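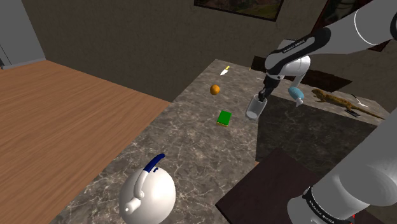
# Worktop next to a wooden table: same height or not?

**matar_nour** wrote:

We're redoing the kitchen in October and have reached the stage where two adults can fall out over a tape measure. The plan is to have the old dining table butted up against the end of the worktop so it all reads as one big surface. The table belonged to my gran, it's wood, and it's lower than any worktop ever made.

My other half wants to put it on blocks. I want to leave it alone and have a step down. The fitter wants us to decide before he retires.

Has anyone lived with either?

Nour

---

**GeorgesF** wrote:

Leave the step. A dining table at worktop height means bar stools, and bar stools mean your guests go home at nine. Might be a selling point, depending on the guests.

---

**yara_m** wrote:

Disagree with Georges, as is traditional. We raised ours to match and it's the best thing in the house. I roll pastry on one end and the kids do homework on the other, and I'm not bent over like a question mark. Yes, there are stools. People cope.

What I would say is don't use blocks. Ours wobbled every time someone cut bread. We had proper longer legs turned by a chap at Rarkside and they cost more than the table did.

---

**GeorgesF** wrote:

> People cope

You've had me round. I did not cope.

---

**sawsan_akl** wrote:

Height aside, think about the join. Crumbs go in there. So do peas, and on one occasion a wedding ring (mine, back now, thank you). If the table is fixed you'll be going at it with a butter knife for the rest of your days. If it's loose you can pull it out and hoover, although then it creeps away from the worktop and you get a gap wide enough for a fork.

What's the worktop going to be? If it's stone, the wood will move with the seasons and the stone won't. Leave it a bit of room.

---

**matar_nour** wrote:

Stone, or a convincing impression of it. We've had a Grornwood sample leaning on the toaster for weeks and I've stopped being able to see it. The first quote was 50 a month on credit until the end of time, so we may yet end up with the impression.

Good point about the ring. I'll warn the household.

---

**Abla_B** wrote:

I fit kitchens, so take this as you like.

- Don't screw the table to anything. It's a table. You'll want to move it one day, and your gran's ghost will have opinions.
- If you go level, get it properly level. Slightly out is worse than a big step, and you'll catch every plate on it.
- If you go for the step, finish the exposed end of the worktop properly. People forget it's on show and then ring me.
- Oil the end of the table that meets the worktop before it goes in. You won't get at it afterwards.

I'd go with the step, for what it's worth. Yara's looks lovely but she bakes. Do you bake?

---

**matar_nour** wrote:

I own a rolling pin. It's mostly used for pointing.

---

**yara_m** wrote:

Then you're wasted on a raised table and I withdraw. Slightly.

---

**sawsan_akl** wrote:

Can I put in a word against mixing the two at all? I had wood next to stone in the last place and spent 2 years treating them differently. One wants oil, one wants to be kept well away from oil, and there's always somebody with a bottle of the stuff and no sense of direction. I've gone over to Zender wipe-clean everything and my evenings are my own.

---

**GeorgesF** wrote:

Sawsan's kitchen is very clean. It's like having dinner at the dentist.

---

**sawsan_akl** wrote:

You had seconds.

---

**Abla_B** wrote:

Nour, cheap way to settle it: stand the table on a few stacks of books for a weekend and eat everything off it. Breakfast, the lot. Use hardbacks, and keep the soup off the menu.

---

**matar_nour** wrote:

Update. Books went under on Abla's advice. We managed 2 meals. My other half, who is not tall, ate the second one with the plate on a level with his chin and has come round to the step entirely of his own free will.

The fitter has been told. He's now asking about taps.

---

**yara_m** wrote:

Start a new thread for taps. Georges has views.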